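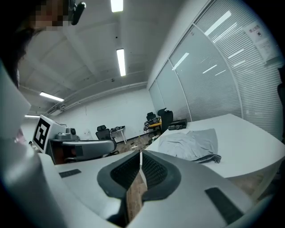
[flostora-fabric] Re: 세탁 후 치수 변화율, 기준점 기록 방식
보낸 사람: Igor Bednárik
날짜: 18/12/2021
답장 대상: Vendula Štěpánek

Vendula Štěpánek 님이 쓰신 글:
> 편물 원단의 세탁 수축률을 Flostora에 올리는 중인데, 같은 로트에서 나온 값이 시험자에 따라 꽤 다릅니다. 원단은 Grelora의 면 싱글저지이고 로트 번호는 3878입니다. 세로 방향은 대체로 맞는데 가로 방향이 맞지 않습니다. 심한 경우에는 한쪽이 수축, 다른 쪽이 신장으로 나옵니다.
>
> 세탁 조건은 양쪽이 같다고 합니다. 건조는 한쪽이 평건조, 다른 쪽이 회전식 건조기였던 것 같은데 기록란에는 둘 다 "건조"라고만 적혀 있어서 확인이 안 됩니다. 이 값을 평균해서 올려도 되는지, 아니면 둘 다 버려야 하는지 의견을 부탁드립니다.
>
> 그리고 기준점 간 거리를 원래 값으로 적는지 변화율로만 적는지도 통일했으면 합니다. 저는 변화율만 있으면 된다고 생각합니다.

평균은 내지 마십시오. 건조 방식이 다르면 다른 시험입니다. 싱글저지는 회전식 건조기에서 편환이 이완되면서 세로로 줄고 가로의 거동은 편성 밀도에 따라 달라집니다. 평건조에서는 젖은 상태에서 시험편을 펼칠 때 손으로 준 장력이 그대로 남을 수 있습니다. 한쪽이 수축이고 다른 쪽이 신장으로 나온 것은 이것만으로도 설명이 가능합니다. 물론 다른 원인이 없다는 뜻은 아닙니다.

버릴 필요도 없습니다. 두 값을 별도 레코드로 올리고 건조 필드를 "미상"으로 두면 됩니다. 나중에 시험자가 확인해 주면 그 필드만 고칩니다. "건조"라고 적힌 것을 "평건조"로 추정해서 채우는 일은 하지 말아 주십시오. 예전에 Baláž에서 넘겨받은 자료가 그렇게 정리되어 있었는데, 추정한 값과 확인된 값이 같은 칸에 섞여 있어서 결국 건조 조건 전체를 쓸 수 없게 되었습니다.

원래 거리에 대해서는 의견이 다릅니다. 변화율만 저장하면 다음을 잃습니다.

첫째, 기준점 간 거리가 짧을수록 읽기 오차가 변화율에 크게 반영됩니다. 같은 눈금 오차라도 짧은 구간에서는 무시할 수 없는 크기가 되고, 긴 구간에서는 묻힙니다. 변화율만 보고는 이것을 구별할 수 없습니다.

둘째, 부호 문제입니다. 수축을 양수로 적는 곳과 음수로 적는 곳이 있습니다. 세탁 전 거리와 세탁 후 거리가 있으면 부호는 다시 계산하면 그만입니다. 변화율만 있으면 물어봐야 하고, 시험자가 자리를 옮겼으면 물어볼 곳도 없습니다. 말씀하신 가로 방향 불일치도 일부는 부호 규약의 차이일 수 있으니 원본 용지를 먼저 확인해 보십시오.

셋째, 반올림입니다. 개별 구간의 변화율을 반올림한 다음 평균한 것과, 거리의 평균을 먼저 구한 다음 변화율을 계산한 것은 끝자리가 다릅니다. 차이는 작지만 허용 한계 근처에서는 합격과 불합격이 갈립니다.

따라서 레코드에는 세탁 전 거리, 세탁 후 거리, 방향, 구간 번호를 필수로 두고 변화율은 저장하지 않고 조회할 때 계산하는 쪽을 제안합니다. 식은 (세탁 후 - 세탁 전) / 세탁 전 × 100, 음수가 수축입니다. Flostora의 계산 필드로 처리할 수 있고, 기존 레코드에는 "변화율만 있음" 표시를 달아 구분하면 됩니다.
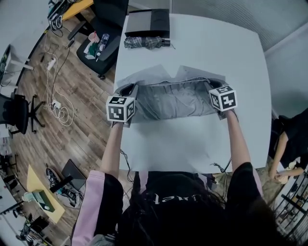
구간 수는 각 방향 3개로 통일하는 것이 좋겠습니다. 5개를 재는 곳도 있으나 시험편이 작으면 바깥쪽 구간이 가장자리에 너무 가까워집니다. 싱글저지는 가장자리가 말리므로 그 부근의 거리는 원단의 수축이 아니라 말림을 재는 결과가 됩니다. 시험편이 충분히 크면 다섯 구간을 재도 무방하지만, 그 경우에도 구간별 값을 모두 올려 주십시오. 평균 하나만 올리면 어느 구간이 튀었는지 알 수 없습니다.

말림에 대해 덧붙이면, 눌러 펴는 방법이 자료마다 제각각입니다. 손바닥으로 쓸어 펴는 것은 안 됩니다. 쓸어 낸 방향으로 늘어나고, 늘어난 만큼이 측정값에 들어갑니다. 시험편의 한쪽을 살짝 들었다가 놓아 주름이 스스로 풀리게 하고, 남는 주름은 측정 구간 밖에서만 정리합니다. 투명한 판을 올려 누르는 방법은 괜찮지만 판의 무게를 비고에 적어야 합니다. 무게가 다르면 얇은 편물에서 값이 달라질 수 있습니다.

완제품 의류에서 재는 경우는 별도의 양식을 쓰십시오. 봉제선이 수축을 구속하고, 봉사와 원단의 수축률이 다르면 선을 따라 퍼커링이 생깁니다. 가슴 폭과 총장은 의류 치수이지 원단 치수가 아닙니다. 지금 Flostora에는 두 종류가 한 표에 들어 있어서 Grelora 원단으로 검색하면 티셔츠의 총장 변화율이 원단의 세로 변화율과 나란히 나옵니다. 이것은 표를 나누는 것 외에는 방법이 없다고 봅니다. 의류 쪽에는 측정 위치 코드가 필요하고, 원단 쪽에는 필요가 없습니다.

사행도도 같은 문제가 있습니다. 싱글저지는 실의 꼬임 때문에 세탁 후 웨일이 기울어지는데, 이 상태에서 가로 기준점을 그대로 이어 재면 기울어진 선분의 길이를 재게 됩니다. 기울기가 작을 때는 영향이 거의 없습니다. 클 때는 가로 수축이 실제보다 작게 나옵니다. 사행 각도를 따로 기록하고, 기준점 간 거리는 보정하지 않은 값을 올리십시오. 보정은 조회하는 쪽에서 합니다.

컨디셔닝 시간은 현재 양식에 자유 입력으로 되어 있습니다. "하룻밤", "충분히", "점심 후" 같은 값이 들어 있는데 검색이 되지 않습니다. 시작 시각과 종료 시각 두 필드로 바꾸겠습니다. 시각을 모르면 비워 두십시오. 온도와 상대습도는 시험실 기록계에서 옮기는 것이 원칙이고, 세탁 전 측정과 세탁 후 측정을 할 때 각각 적어야 합니다. 면은 수분율에 따라 치수가 변하므로 한쪽만 적힌 자료는 비교용으로 쓰기 어렵습니다.

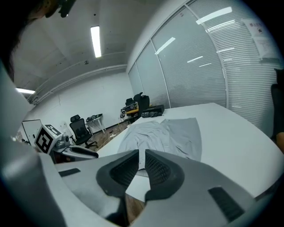 흰색 대형 탁자와 갈색 나무 바닥.

기준점 표시 방법에 대해서도 이 기회에 정리합니다. 유성펜은 굵은 촉을 쓰지 마십시오. 점이 번지면 중심을 다시 정해야 하고, 그 판단이 시험자마다 다릅니다. 실로 표시하는 경우 매듭을 당겨 묶으면 편환이 모여서 그 부근의 거리가 이미 짧아진 상태로 시작합니다. 느슨하게 두고 실이 들어간 지점을 기준으로 읽습니다. 원단색이 짙으면 대비되는 색의 실을 쓰되, 물 빠짐이 없는지 먼저 자투리에 시험해 보십시오.

이관 일정은 다음과 같습니다. Luso 분류에 들어 있는 기존 레코드 33건을 먼저 새 양식으로 옮겨 보고, 문제가 없으면 나머지를 옮깁니다. Luso를 먼저 하는 이유는 세탁 전후 거리가 모두 남아 있어 계산 필드의 결과를 기존 변화율과 대조할 수 있기 때문입니다. 대조에서 끝자리 차이만 나는 것은 반올림으로 보고 넘어가겠습니다. 부호가 반대인 것과 그 이상 차이가 나는 것은 목록으로 만들어 여기에 올립니다.

로트 3878에 대해서는 다음 순서로 부탁드립니다.
- 두 시험자의 원본 용지에서 세탁 전후 거리와 부호 규약 확인
- 건조 방식 문의, 답이 없으면 "미상"
- 시험편이 로트의 어느 위치에서 재단되었는지 확인
- 남은 원단이 있으면 한 시험자가 두 건조 방식을 모두 시험

세 번째 항목은 용지에 없을 가능성이 높습니다. 원단 폭의 가장자리와 중앙은 가공 때 받은 장력이 다르므로 가로 값이 달라질 수 있습니다. 새 양식에는 재단 위치 필드를 넣겠습니다. 값은 "중앙", "좌", "우", "미상" 네 가지면 충분합니다. 좌우의 기준은 원단 표면을 위로 하고 편성 방향을 위쪽으로 놓았을 때입니다.

마지막 항목을 할 때는 시험편을 같은 폭 위치에서 위아래로 이어 재단하십시오. 옆으로 나란히 재단하면 폭 방향 장력 차이가 다시 섞입니다. 더미 하중으로 넣는 천도 두 번 모두 같은 것을 써야 합니다. 하중용 천이 오래되어 보풀이 많으면 흡수량이 달라지는데, 현재 양식에는 하중용 천의 종류만 있고 사용 횟수는 없습니다. 이 필드를 추가할지는 아직 정하지 못했습니다. 기록하는 곳이 없으면 빈칸만 늘어나므로, 현재 사용 횟수를 적고 있는 분은 알려 주십시오.

필드 이름에 대한 이견은 12월 안에 목록으로 보내 주시면 반영합니다. 건조 필드의 허용값은 평건조, 줄 건조, 적하 건조, 회전식, 미상으로 잡아 두었습니다. 스크린 위에서 말리는 것을 평건조에 포함할지 따로 둘지도 의견이 필요합니다.

Igor Bednárik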